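Jun 1, 2021

Humidity loggers, salt jar check, continued

Picked up where the last entry stopped. All eight Flollon loggers have now been through the magnesium chloride and sodium chloride jars. Still outstanding: the potassium chloride jar, the repeat on unit 3, and the question of the lid seals, which I want settled before the loggers go back to the Plokbridge store.

Jars first. The sodium chloride jar was made up in December and had crusted up the inside of the glass, well above the liquid line. Salt creep of that kind does no harm to the equilibrium as long as there is liquid and undissolved solid in contact at the bottom, but the crust had reached the underside of the sensor shelf, and a logger sitting on crust is a logger with salt on its vent. Scraped the glass with a plastic card, wiped down with a damp cloth, let it stand. Added distilled water by dropper until the slurry moved when the jar was tilted. Too much and the solid all goes into solution, at which point the jar stops being a fixed point and turns into a slow experiment of its own.

Potassium chloride jar made up fresh from the Pirzada stock. The label on the tub gives no lot number, only a shelf code. Noted on the jar. If the reading comes out odd against the tables I will make a second jar from the old tub and compare the two before blaming a sensor.

Procedure as run, for anyone repeating it: logger in on the shelf, vent facing down, lid on, clamp closed, log interval at the short setting. Leave overnight. Accept the reading when the last hour is flat to the resolution of the display. Take temperature from the logger itself and look up the table value at that temperature. Do not open the lid to look. The sodium chloride jar took most of the morning to come back after I opened it to move a cable, and I lost the run.

Results so far in words, full table is in the binder. The units read high at the dry end and close to the table value at the sodium chloride point, with the exception of unit 3. Spread between units is smaller than the offset they share, so a common correction at the dry end looks reasonable for all except that one. The wet end will decide whether a straight line is good enough. I would like it to be. A curve means touching the import script, and the import script is in a state where I would prefer to leave it alone.

Unit 3. Reads low at both points and takes longer to settle than the rest. Filter cap is discolored. Two possibilities: contaminated element, or clogged cap slowing the exchange. A clogged cap should affect only the time to settle and leave the final value where it was, and this unit is off in final value too, so the cap can't be the whole story. Swapped the cap anyway with one from the spares box. Settling time improved, offset did not. Unit marked with red tape and put on the reconditioning list. Reconditioning per the sheet is a warm dry bake followed by rehydration over a salt jar. Have not started it. The small oven is booked for the Kovska samples until the end of the week and I don't want humidity sensors in with anything that is outgassing solvent.

Seals. The suspicion from last time was that the older lids leak enough to bias the low humidity jar upward on a damp day. Tested by weight. Put dried silica gel in a dish in an empty jar, clamped the lid, weighed the complete jar, left it out on the bench, weighed again. Repeated with a new gasket. The balance is the large one with the 2,000 g capacity, which is coarser than I would like for this, and the small balance can't take a jar. Even so the difference is plain: the jar with the old gasket gained steadily through the day and the one with the new gasket did not move by more than the last digit. Old gaskets are flattened on the clamp side and feel hard. All to be replaced.

Consequence for the data already taken: the magnesium chloride runs were done with old gaskets. A small inward leak would raise the true humidity in the jar above the table value, and so part of the shared high offset at the dry end may belong to the jar. That needs a rerun before any correction goes in. Annoying, but the jar is ready and it only costs a night per batch. I have struck out the provisional dry correction in the binder and initialed it. Please don't use it.

Room conditions. The wall unit in the lab showed 63 percent this morning, which is high for us and would make the leak worse than on a normal day. The door to the loading side had been propped open. Shut it, and the reading came down over the course of the morning. Wall unit itself has never been checked against a jar. It is too big to fit in one. Could hang a corrected Flollon next to it and compare for a week, once there is a corrected Flollon to hang.

Side note on temperature. The shelf by the window gets sun late in the day and the jars drift with it. Sodium chloride hardly cares, magnesium chloride not much, but a jar that is warming on one side has no single temperature, and condensation can form on the cooler glass. Moved all the jars to the lower shelf on the inside wall and put the foam box over them. Should have been done from the start.

Also checked the logger clocks while they were on the desk. Two had drifted and one was still on winter time. Reset all from the lab computer. Old files were not edited; the offset is written in the header note of each, and the import script ignores header notes, so correct by hand when plotting. Batteries measured at the same time, all acceptable, none replaced.

Open items
Potassium chloride run, all units, new gaskets.
Rerun magnesium chloride, all units, new gaskets.
Unit 3 bake when the oven is free.
Order gaskets, same size as the current ones, plus spare filter caps. Ask Pirzada for the lot number of the potassium chloride in the same message.
Tell Plokbridge the loggers will be late. They have the chart recorder in the meantime, provided somebody winds it.
Decide on line or curve after the wet end is in.

Left running tonight: potassium chloride jar with the first batch, lid clamped, foam box on, lights off. Jar opened last at the end of the afternoon, so disregard everything before evening in the file.
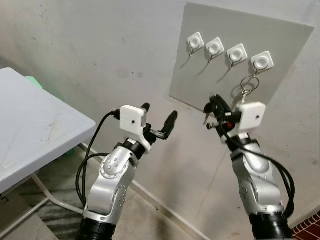 Both arms, wall side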